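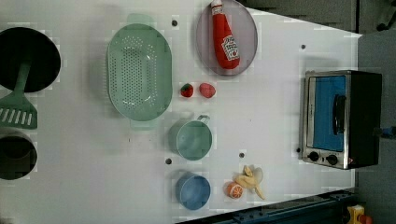
Flodcombe Reading: Review for Grades 3 to 5

Posted 02/03/2020

Flodcombe is a website with reading passages and short writing tasks for elementary classrooms. It is made by Justley, the same company that puts out a spelling program many schools already have. I teach fourth grade and used the site from November until now with one class and two small intervention groups. My school paid for the license.

What you get

The grade 4 library has 101 passages when you count both fiction and nonfiction. Each passage comes with a vocabulary list, a set of comprehension questions, and one written response prompt. Most passages fit on one page when printed. The nonfiction is the stronger half. There is a good set on rivers and dams, and another on how newspapers used to be printed, and my students asked to read more of both. The fiction is flatter. Many of the stories are about a child who loses something and finds it by the end, and the class noticed this before I did.

You can search by skill, grade, or topic. Searching by skill works well. If I type "main idea" I get passages where the main idea questions make sense for the text. Topic search is weaker. A search for "weather" brought up a story with a rainy day in it and left out the article on tornadoes.

Lesson plans

Every unit has 5 lessons, and each lesson is planned for 45 minutes. That is close to right for a whole class, but too long for a pull-out group. I cut the warm-up and moved the written response to the next day. The plans tell you what to say almost word for word, which a substitute will like. I skimmed them and used my own questions in several places.

The standards are listed at the top of each plan. A few are listed on lessons that barely touch them. Check before you copy them into your own plan book.

Student side

Students log in with a class code and pick their name. The text can be made larger, and there is a read-aloud button. The voice is clear but slow, and there is no way to speed it up. It also trips over names. One passage is about a weaver called Lã, and the voice reads her name as two separate letters. Several students stopped listening at that point and read it on their own.

Highlighting is simple and it saves. Typed answers save only when the student clicks the button at the bottom, so remind them every time. We lost a fair amount of work in the first two weeks.
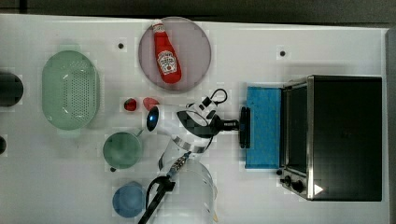
Can students use the site without an account of their own?

One class code covers everyone on your roster, and students do not need an email address. You type in the names yourself or upload a list.

Teacher reports

The report page shows scores by skill and by student. It is easy to read and prints cleanly. Multiple choice is scored right away. Written responses wait for you, and the rubric beside them has four levels with short descriptions. I found the gap between level 2 and level 3 hard to explain to parents, so I wrote my own version for conferences.

There is no way to leave a comment on a single sentence. You can only write one note at the end of the whole response.

Compared with what we had before

Our old program was Dallarport, which some of the other grades still use. Dallarport has more fiction and better stories. Its reports are harder to follow and the vocabulary work is thin. If you mostly teach novels and want short texts on the side, I would stay with it. For nonfiction practice, Flodcombe is the better choice.

Rating

I give it a 7 out of 10. The nonfiction passages and the reports are worth having. The fiction and the read-aloud voice need work – the voice most of all, for the students who depend on it. We plan to renew for grades 3 and 4. Grade 5 is still deciding.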